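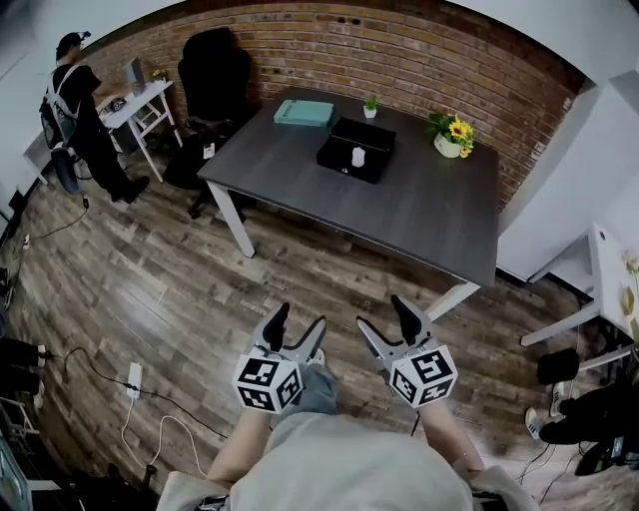
Olga Salgado thinks we should sign for the second year now and argue about the price later. I don't, and this report to Mestport sets out why.

Norkuvico's offer is a pair of hand-held grippers, the tracking cubes that mount on them, a head camera, and a subscription to the software that turns a person's movements into training data for a robot arm. The kit costs $3,349, plus $351 a month for the software. We have used it on tabletop work only, with things like a vase and a boxed item to pick up and set down.

The sales sheet promises 60 usable recordings per operator per shift. We have not hit that on any shift in October. The software rejects a recording when it loses sight of a marker, and it doesn't say which one. Aitana Olmedo wrote to support twice and got the same help page both times.

The grippers themselves are decent. New people pick them up fast and the fingers hold their grip. My doubt is about what comes out the other end - we still have no arm of our own to play the recordings back on, so "usable" means whatever Norkuvico says it means.

I ask that Mestport hold the renewal until 2 things are settled: a playback test at Sermont, and a written answer on rejected recordings.

Last updated: 11/10/22

Comments

Olga Salgado: Sermont can't fit us in before the renewal date. Can we ask for one more month at the current rate?

Ateş: Same trouble with lost markers at our site. Changing the lights helped a bit.

Aitana Olmedo: Third email sent.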